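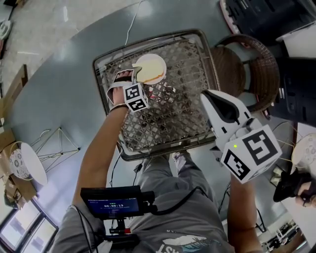 One reader of the previous edition wrote in to ask why the rinse aid light stays on after the tank has been filled. The indicator float needs one complete cycle to settle. If the light is still on at the end of the second cycle, see 4.6.

4. Water Hardness, Salt and Rinse Aid

Applies to Flirance built-in dishwashers, Breseo and Rikley series. Complete sections 4.1 through 4.4 before the first wash. Breseo models without a salt reservoir: skip 4.2 and 4.3.

4.1 Setting the water hardness

The factory setting is H3. Obtain the hardness of your supply from the water company or use the test strip in the accessory bag.

1. Close the door and switch the appliance on.
2. Press and hold Program and Delay together until the display shows H and a number.
3. Press Program to step through the levels, H0 to H6. After H6 the display returns to H0.
4. Press Start to store the level. The display goes blank for a moment, then shows the last program used.

Note: If no key is pressed, the appliance leaves the setting mode and keeps the old value. Repeat from step 1.

Note: At H0 the salt indicator is switched off and the softener does not regenerate. Use H0 only with soft water or an external softener.

4.2 Filling the salt reservoir for the first time

The reservoir is in the floor of the tub, left of the filter.

1. Remove the lower rack.
2. Unscrew the reservoir cap counterclockwise.
3. Fill the reservoir with water. This is done once only, at installation.
4. Insert the funnel and add dishwasher salt until the reservoir is full. Water will run out into the tub as the salt goes in.
5. Wipe the thread and the cap seal.
6. Refit the cap and tighten by hand.
7. Run the Rinse program immediately, with no dishes loaded.

CAUTION: Use coarse dishwasher salt only. Table salt contains additives that block the softener. Damage from unsuitable salt is not covered by the warranty.

CAUTION: Never put detergent in the salt reservoir. The softener will be destroyed.

4.3 Refilling salt

Refill when the salt light comes on. Follow 4.2, leaving out step 3. Always refill directly before a wash program – spilled brine left on the tub floor causes corrosion.

4.4 Filling the rinse aid tank

1. Open the door fully.
2. Lift the tab marked with the star.
3. Pour in rinse aid up to the MAX line. Do not overfill.
4. Wipe up any spill with a dry cloth. Spilled rinse aid produces foam and may stop the program with code 53.
5. Press the tab down until it clicks.

4.5 Adjusting the rinse aid dose

The dose dial is under the tab and has six positions. The factory position is 4.

Streaks or a bluish film on glasses: turn the dial down one position.
Water spots or dull plates: turn the dial up one position.

Change the dial by one position at a time and run two full loads before judging the result. Plastic items dry less well than china at any setting.

4.6 Indicator lights and codes

Salt light stays on after refilling: the salt has not dissolved yet. Run one more program. Some salt brands in large tablet form take longer.

Rinse aid light stays on: check that the tab is fully closed. If it is closed and the light remains on after two cycles, switch the appliance off at the wall, wait, and switch it on again. If there is no change, contact service.

Code 53: foam detected. Cancel the program, let the foam settle with the door ajar, then run Rinse.

Code 80: reservoir cap loose or missing. Refit the cap as in 4.2, steps 5 and 6.

Code 102: softener valve fault. Close the water tap and contact service.

4.7 Replacement parts

Reservoir cap with seal, Vogler part 600. The funnel is supplied with the cap. Caps from older Rikley models have a different thread and must not be used.

Continue with section 5, Loading the Racks.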